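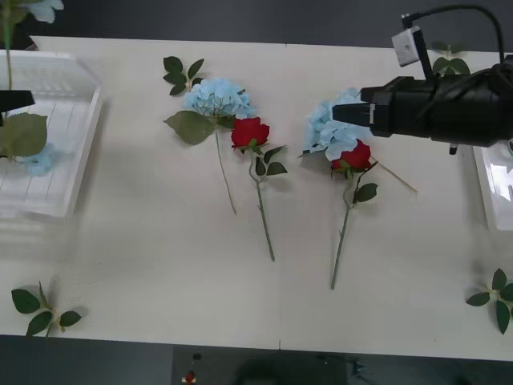
Rhonda Melnyk, Premises Safety Officer, Somenska Display Centre

Category: Workplace Checklists > Decor and Events

Monthly walk-through, Flidton building
March 21, 2021
Floor area inspected: 3,256 square feet
Items on list: 21 (only those with a comment are written here)

Item 1. Front exit door - OK
Opens fully from inside with one hand. The closer is a little slow but it is closing.

Item 3. Rear exit door - ACTION
Flattened cartons were leaning on the wall beside it. I moved them myself. Please do not put them back, even for an hour.

Item 4. Emergency lights - ACTION
Two lamps in the corridor did not come on with the test button. The same two were weak in January. Özkan Electric is asked to bring new batteries.

Item 7. Extinguishers - OK
Pins and seals in place, gauges in the green. The tag near the kitchen is hard to read and I will write it again.

Item 9. Artificial flowers and foliage - PARTLY OK
For any flowers going to a public room we must have the flame certificate from the supplier. The folder has papers for the roses but for the hydrangeas I could not find them.
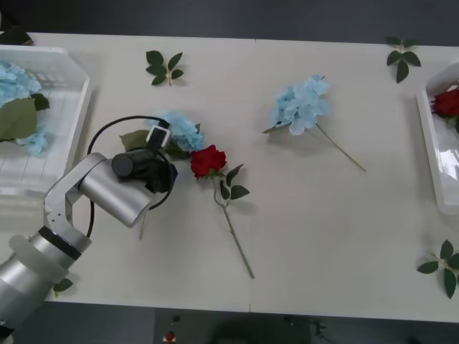 Until the papers are found, the hydrangeas stay out of the lobby and away from candles and spot lamps. I have written to the supplier and put a copy of the letter in the folder.

Item 12. Cables and power bars - ACTION
In the office one power bar was plugged into another. This was in my last report also. The heater must have its own wall outlet.

Item 14. Shelving - OK
The Ornar racks are fixed to the wall. Heavy boxes are on the bottom level, as requested.

Item 16. Work tables - OK
Legs steady, no sharp corners found. Wire cutters go back in the drawer with the blades closed.
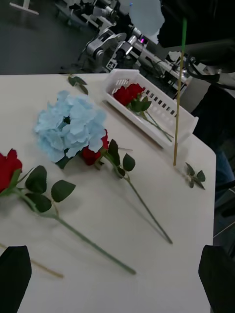 Item 16: white work table with artificial rose and hydrangea.

Item 19. First aid box - ACTION
Eye wash is expired. Small bandages are nearly finished - please order the fabric type, the plastic ones fall off.

Item 21. Sign-in book - OK
Everybody is signing in, but not everybody is signing out. In a fire we would be looking for people who are already at home.

Open actions go to the office by email. I will check them again on the next walk-through.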